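Flillance présente Andreadis, une gamme de tables et de cloisons à panneaux pour les salles de pause

Lisbridge, décembre

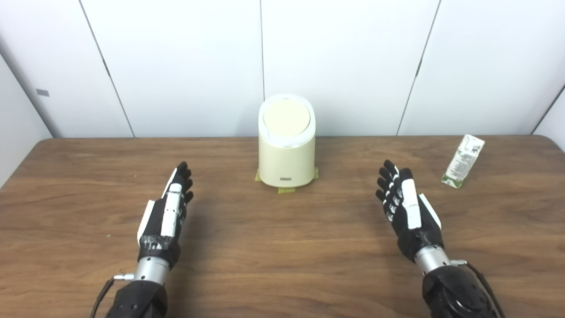 Une gamme limitée à deux éléments

Flillance, fabricant de mobilier pour locaux collectifs, annonce la mise au catalogue de la gamme Andreadis, destinée aux salles de pause, aux cafétérias d'entreprise et aux petites salles de restauration. La gamme comprend une table rectangulaire à plateau en bois brun et un habillage mural blanc composé de grands panneaux rectangulaires à joints verticaux minces et foncés. Les deux éléments peuvent être commandés séparément.

Le développement a été conduit dans les ateliers de Lisbridge, sous la responsabilité de Sirkka Kemppainen, directrice technique. Le cahier des charges portait sur trois points : la résistance du plateau aux liquides alimentaires, la facilité de dépose des panneaux et la compatibilité avec les locaux existants, y compris ceux dont les murs présentent des défauts de planéité.

Caractéristiques du plateau

Le plateau de la version standard mesure 2000 mm de longueur et 1000 mm de largeur. Il reçoit une finition mate en deux couches, appliquée en atelier sur les deux faces et sur les chants. La hauteur d'usage, plateau compris, est de 70 cm. Une version haute est à l'étude ; elle ne figure pas dans le tarif en vigueur.

La finition a été retenue après comparaison de plusieurs produits, soumis au contact de café, de jus de fruits et de boissons lactées. Les essais ont été réalisés en interne et leur protocole est remis sur demande aux prescripteurs. L'entretien courant s'effectue à l'aide d'un chiffon humide et d'un détergent neutre. Les produits abrasifs et les solvants sont exclus - leur emploi entraîne la perte de la garantie sur la surface.

« Les tables de pause servent à poser un emballage de boisson, un récipient, un ordinateur, parfois le tout en même temps. Nous avons travaillé sur une surface qui accepte cet usage sans protection rapportée », indique Sirkka Kemppainen.

Habillage mural

Les panneaux sont fixés sur une ossature horizontale par accrochage. Chaque panneau se dépose individuellement par le haut, sans démontage des panneaux voisins, ce qui permet d'accéder aux gaines et aux canalisations placées derrière. Le joint vertical foncé est constitué d'un profilé continu qui absorbe les variations dimensionnelles. Aucun mastic n'est nécessaire entre panneaux ; un joint souple reste prescrit au droit des éviers et des points d'eau.

La teinte blanche est la seule proposée au lancement. Les découpes pour prises et interrupteurs sont réalisées en usine sur plan coté, ou sur site par le poseur avec l'outillage indiqué dans la notice.

Premières installations

Un premier ensemble a été livré à la société Drerden pour l'équipement de ses locaux sociaux. Le marché porte sur 107 tables, réparties sur plusieurs bâtiments, ainsi que sur l'habillage d'un mur par salle. Fergal Gallagher, responsable des services généraux de Drerden, précise que la pose a été planifiée salle par salle, le matin avant 10 heures, afin de maintenir l'accès aux espaces de pause pendant le déjeuner.

« La dépose d'un panneau isolé était pour nous un critère éliminatoire. Les réseaux passent derrière ces murs et nous y intervenons régulièrement », ajoute-t-il.

Disponibilité et documentation

La gamme Andreadis est disponible à la commande auprès du réseau de distribution de Flillance. Les tables sont livrées à plat, piètement démonté, avec la visserie et la notice de montage. Les panneaux sont conditionnés verticalement et doivent être stockés dans le local de pose avant leur mise en œuvre, à l'abri de l'humidité.

La fiche technique, la notice d'entretien et les plans de calepinage types peuvent être obtenus auprès du service prescription. Des échantillons de finition sont envoyés aux bureaux d'études sur demande écrite.

Contact presse : Aliki Theodorakopoulos, Flillance, Lisbridge
Contact technique : Daithí Hegarty, service prescription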